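From: Hefin Morgan
To: ev-owners list
Date: 7 August 2020
Subject: Re: [ev-owners] Range drop on the Prurik after software update

Berwyn Kemeys wrote:

> Has anyone else lost range since the last update? Mine used to show
> 90 miles on a full charge and I can't get it to show more than the
> low eighties now. Same commute, same tyres. The garage at Lokport
> plugged it in and said there were no faults stored. I'm not keen on
> paying them to look again if it's only the display.

Berwyn,

Mine did the same in the first week after the update. I don't think the battery has changed. The old software worked out the range from a long average of your driving, and when they put the new one on it threw that average away and started from a cautious default. It comes back as you drive, but slowly.

Two things to try before you spend any money. Run it down to about a tenth and then charge it to full in one go on the home charger, and leave it plugged in afterwards so the cells can balance. Don't use a rapid charger for this. Then reset the trip computer — the long press, not the short one, which only clears the mileage.
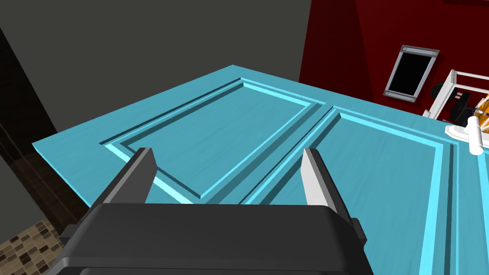

I did that once and got most of the figure back within a fortnight. I've covered 2,332 miles since the update and the displayed range is now two miles under what it was before. I put that down to the new tyres, which are a bit wider than the old Istska ones and not as good on a wet road either.

If you still have the low reading after that, ask for a proper capacity test. Lokport won't offer it unless you ask. It's a separate job from reading the fault codes and needs the car overnight. Get the result on paper, with the temperature written on it, or it's no use for a warranty claim. 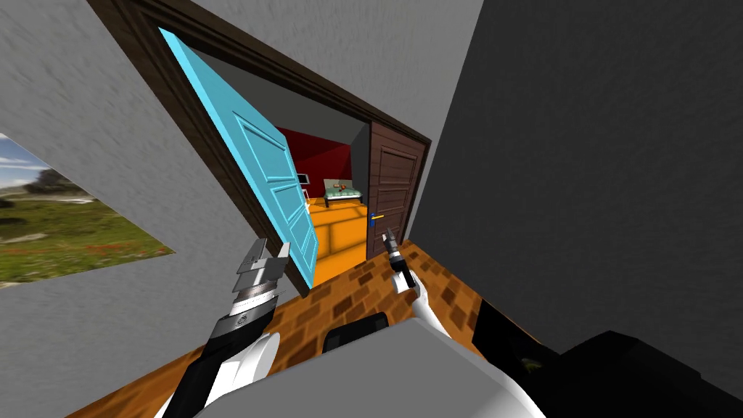
Myfanwy Powell wrote to me off list to say that hers never lost anything, but she had the update done at Bevan and they kept a copy of her settings and put them back afterwards. She also said the heater timer had been switched on by the update and was warming the cabin at four every morning. Worth checking yours, Berwyn. It's under Comfort, then Departure, and it doesn't show on the main screen.

Emrys asked last month whether the cold weather figures were affected. I can't say yet. I kept notes through last December with the old software and will do the same this winter, so we'll have something to compare.

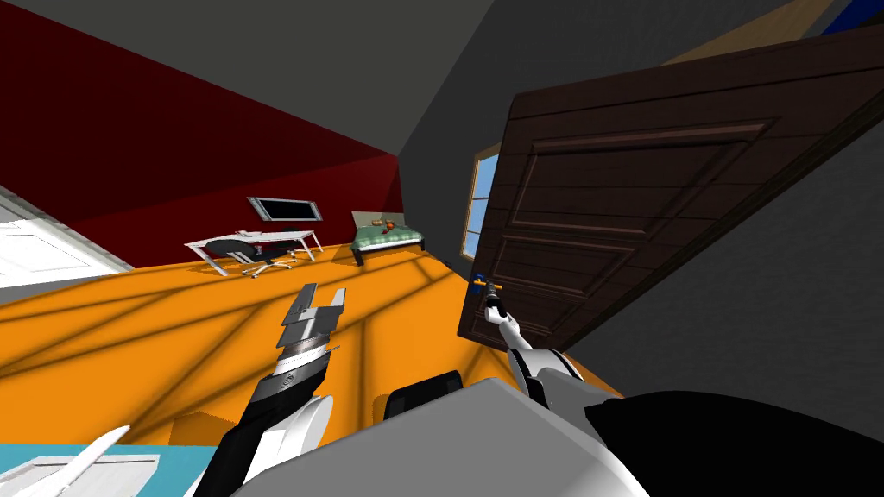 The notes are only any good if the car is parked in the same spot each night, so I've been using the bay behind the house. I write them up on paper and type them in at weekends. If anyone wants to do the same, set yourself up properly for it. A plain white desk with a screen on the wall above it, like the one by the red wall, would do nicely and leaves the top clear for the charging receipts. I'm still using the kitchen table and have lost two sheets already.

Dilwyn Samuel has the spreadsheet with the columns laid out. Ask him for the newer copy — the first one divides by the wrong cell and makes everybody's car look better than it is.

Hefin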